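How Do You Teach a Robot to Fold a Towel?

Think back to when you learned to tie your shoes. Somebody probably sat down next to you and said something like, "Make a loop, now wrap the other lace around, now pull it through." And you probably got it wrong, and then wrong again, and then the person reached over, put their hands on top of your hands, and moved your fingers through the whole thing. After that, your hands began to get the idea, even if your head was still a little confused.

Robots can learn in a way that is quite a lot like that, and this page is all about how it works. We are going to talk about towels, mostly, because towels are a wonderful thing to practice on (and a terribly hard one, as you'll see).

Why not just tell it what to do?

For a long time, if you wanted a robot arm to do a job, you had to write out every single move. Go up this far. Turn this much. Close the fingers. Open the fingers. That works very nicely in a factory where the same metal part arrives in the same spot all day long, facing the same way. The robot doesn't even need to look!

But now picture a towel fresh out of the laundry. Drop it on a table and it lands in a heap. Pick it up and drop it again, and it lands in a different heap. There are more ways for a towel to be crumpled than anybody could ever write down, and the robot would need an instruction for each one. You would be writing until you were very old indeed.

So people tried something else. Instead of telling the robot, they show it.

Two ways of showing

The first way is called teaching by hand. You take hold of the robot's arm, gently, and you move it yourself, the way that person moved your fingers around your shoelaces. While you push and turn it, the robot keeps track of how much each of its joints is bending. (A joint is a place that bends, like your elbow or your wrist. Robots have those too.)

The second way is by remote control, and the long word for it is teleoperation. "Tele" comes from a Greek word meaning far away, the same "tele" that is in telephone and television. The teacher might use a joystick, or might hold a second, smaller arm that matches the robot's. When the teacher bends the small arm, the robot bends too, like a copycat. With one controller for each hand, a person can work two robot arms at once, and for folding that is a big help. Try folding a bath towel with one hand behind your back and you will see what I mean!

While all of this is going on, cameras are watching. One may look at the whole table, like a friend peering over your shoulder. Others can ride along on the robot's wrists, so close to the fingers that they see hardly anything except the cloth and the tips of the gripper. (The gripper is the part that does the grabbing.) 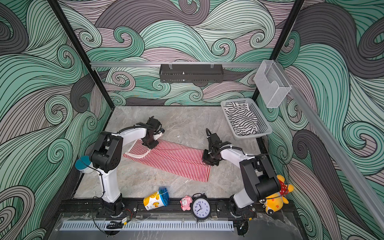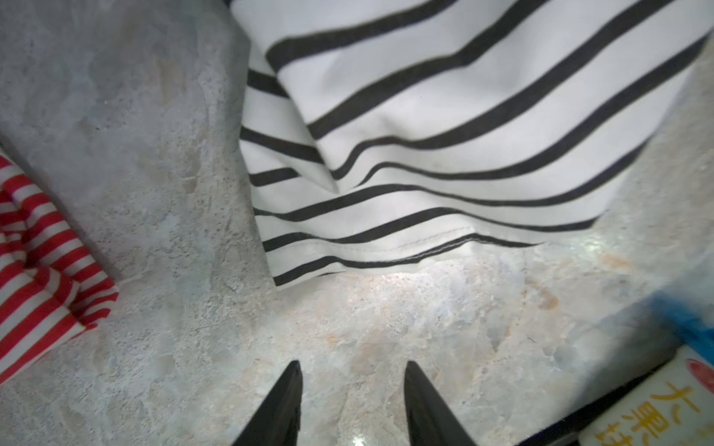 Striped towels at the practice table. The first picture shows both robot arms; the second is a close-up view from a robot's gripper.

Stripes are a handy thing to have on a towel, by the way. Look for a spot where the stripes suddenly change direction. That can be a clue that the cloth is folded over there, with one layer lying on top of another. You can spot it with your own eyes, and a robot's computer can learn to use clues like that as well.

What the robot keeps from a lesson

One turn at the job, from start to finish, is called a demonstration. Each demonstration gets saved as a sort of diary. The diary has the pictures from the cameras, and next to the pictures it has what the arms were doing at that very moment: this joint bent, that joint straight, left gripper open, right gripper closed.

Then a computer program goes through the diaries, over and over, looking for what goes with what. When the picture looks like this, the teacher usually moved like that. This part is called training, and it takes a great deal of patience, which computers luckily have.

One diary is not enough. A robot that had seen a towel folded only once might do quite well if you put the same towel in the same place, and then get muddled if you slid it over by the width of your hand. So the teachers do it again and again and change things as they go. They turn the towel. They bunch it up. They try a thinner one.

Kedir Woldegiorgis teaches robots at a workshop called Kiditetti, and his team has saved 3000 demonstrations of folding. "The first 10 are fun," he told us. "Then you have lunch, and you fold some more." In October his team spent nearly the whole month on dish towels, and he says he now folds his own at home without looking, while he is talking to somebody or waiting for the kettle.

The robot he teaches is named Clillix. It has two arms, and the children who come to visit always ask whether it has a face. It doesn't, but somebody has put a sticker of a smile on its power box, and that seems to satisfy most people.

Mistakes are welcome

You might suppose that a teacher has to be perfect. Happily, no! Suppose the gripper pinches at the edge of the towel and misses. The teacher backs up, has another go, and gets it. That is a useful thing for a robot to see, and it goes in the diary with the rest. If Clillix had only ever watched folds that went smoothly, it wouldn't have any idea what to do after a slip.

Some demonstrations do get thrown out. If a teacher sneezes and the arm jumps, or if a towel slides right off the table and onto the floor, it is usually best to start over.

Try it yourself

You will need a friend, a small towel, and a table.

1. Ask your friend to be the robot. Robots in this game must keep quiet, and they may only pinch with a thumb and one finger on each hand.

2. Crumple the towel and drop it on the table.

3. First, teach with words only. Stand with your back to the table so that you can't see, and tell your robot how to fold the towel in half.

4. Crumple the towel again. This time, ask your friend if it's okay to hold their wrists, and gently guide their hands through the job.

5. Now let your robot try it alone, with the towel dropped in a new place.

6. Trade places and do it all again.

Which kind of teaching went faster? Did your robot do anything you never meant it to do? Write it down or draw it, and if you have a bigger towel in the house, see what happens with that one.

Words to know

Demonstration: one turn at showing the robot a job, from start to finish.

Gripper: the part of a robot that grabs and holds things.

Joint: a place where an arm bends or turns.

Teleoperation: moving a robot by remote control.

Training: when a computer studies many demonstrations to learn what to do.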